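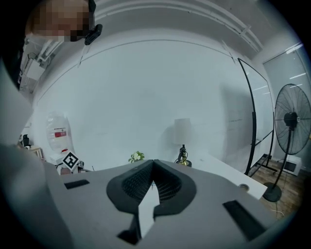

28 Dec 2019

Registered for the June exam this morning. It took most of two hours. The Prirkis site logged me out twice, both times on the page where you upload the ID, and each time it kept my name and address but lost my school history. The second time I had it all typed out in a separate file, so I only had to paste it back in. The fee was $50. I have the receipt as an email and also printed, in the blue folder with the letter from last time.

I put down Geltina College as first choice and left the second choice blank. The form allows that. I went back and forth on it for a week and I still think one choice is right for me, because the only other college with evening classes is too far to drive after work. If I don't get into Geltina I would sooner wait and sit the exam again than sign up for something I would drop by spring.

The test center is Vella again. I asked for a morning session. They don't promise it.

The last result

I got the full report out and read it properly for the first time. When it came I looked at the total and put it away. The cutoff for the evening program was 464 and I had 456, so 8 points short. There were 3,811 people in that sitting according to the summary sheet. The report gives your rank in the whole group and then a second rank for your program, and I had been mixing up the two. The second is the one the college looks at.

By section, reading was fine and the written part was better than I expected. Math was low. Inside math, the weak parts were ratios and the data tables. Algebra was all right, and algebra is what I spent most of last winter on. I could have saved a lot of evenings by doing one timed paper at the start to see where I stood.

I also left six questions blank at the end of the math section. There is no penalty for a wrong answer on this exam. I knew that when I walked in. I was still working on a table question when they called time and I had not filled in the rest. So one rule for June is to fill in something for every question with five minutes left, whatever I happen to be in the middle of.

Talked to Sajib Talukder on the phone after lunch. He sat it the year before me and got in on his second try. He said he didn't study more the second time, he studied shorter. Forty minutes, then stop, even if it was going well. He did his on weekday mornings before his shift. I am no good in the mornings but I could do it right after supper before I sit down on the couch. He has offered me his Dewan workbook. It is the older edition, and he has written in most of it in pencil, so I said I would buy my own and only borrow his for the answer explanations, which he says were better in the old one.

He also told me the college let him count his bookkeeping certificate toward one of the first-year courses. I didn't know you could ask. Need to find out if mine is too old. It has been in the drawer with the car papers for a long time and I am not sure the place that issued it is still open.

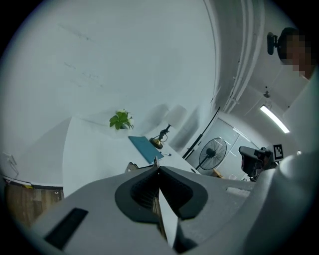 Plan until June

January: ratios and percents only. One chapter, then the problems at the end of the chapter, then redo the ones I missed two days later.

February: tables and charts. Ask at the library whether they have any past papers. The ones on the Prirkis site cost extra and there are only two.

March: first full timed paper. Write down the time at the end of each section. Go back over whatever is weak.

April: one timed paper every other weekend. Reading passages in between, so that part doesn't slip.

May: a timed paper every weekend, phone in the other room. No new material after the middle of the month.

That leaves the days right before the exam for short review. Last time I did a full paper the night before and slept badly.

I have not put the written section in the plan at all. Maybe one essay a month. I could ask my sister to read them, she marks papers all week as it is, so I would have to ask nicely.

Money

The fee is paid. The new workbook is more than I thought it would be, so I will look for a used copy first, as long as nobody has filled in the answer grids. If I get in, the first payment to Geltina is due before classes start, and they let evening students split it in two. I have been putting a little aside since summer and it should cover the first half. The second half I have not worked out. There is a grant form for people over 25 who have been out of school for some time, and it asks for last year's tax return, so I can't do it until I have filed.

Still to do

Call the college about the certificate. They are closed until after New Year.

Check that the name on my ID matches the registration exactly. I used my middle initial on one and I think the full middle name on the other. Last time a woman ahead of me in line was sent to a side desk for that and came in after the instructions had been read.

Get a plain calculator. Mine has a memory function and I am not sure it is allowed.

Tell work about the date as soon as the session is confirmed. I have the vacation days.

Did twenty minutes of ratios before supper, from the old notes. Got the mixing problems wrong and the map scale ones right. Will do the mixing ones again on Monday's page of the notebook, or whichever page is next, and start the workbook when it comes.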